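Cleaning a textured column lamp without scratching it

Posted in Home & Cleaning, 8 replies

mutholm_attic
I have a tall cream column lamp, the Pidden from Cirka, with a fine diamond pattern all over the shade. Dust settles in the pattern and a dry cloth just pushes it around. I also want to move it from the bedroom to a table in the front room, and I'm not sure where to hold it. The shade sits on a short collar over a square base and I don't want to crack anything. I've had it since June and there is a gray line forming where the two parts meet.

ferreira_north
I have the same style of lamp and clean it every couple of months. Unplug it first and let the bulb cool. Use a soft, dry paintbrush, the kind sold for trim, and work from the top down. Brush along the diagonals of the pattern and then back the other way. After that, go over it with a barely damp microfiber cloth and leave it to dry before you plug it in again. Skip the spray cleaners. I used one once and it left a film in the grooves that took an entire evening to get out.

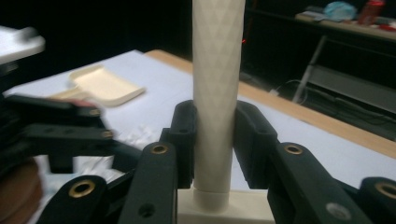
Does the collar need to be cleaned separately from the shade?

It's easier if you do it separately. The collar on mine is smooth, so the brush doesn't do much there. Wrap a cloth around a butter knife and run it along the seam, then wipe the top of the base. Keep water away from the cord.

For moving it, take the base in one hand and steady the shade with the other. Don't lift by the shade alone. Mine is only a push fit and it came off in my hand the first time. If you're putting it on a tablecloth, pull the cloth flat first so the base sits level.

paperbag41
I just use the vacuum with the brush attachment on low. Works fine. Never had a lamp break.

cornerhouse980
Vacuum is OK, but check that the attachment is clean before you start or you'll put gray streaks on a cream shade. Mine had them for a year. A little dish soap in warm water got most of it off. Try it on the back first.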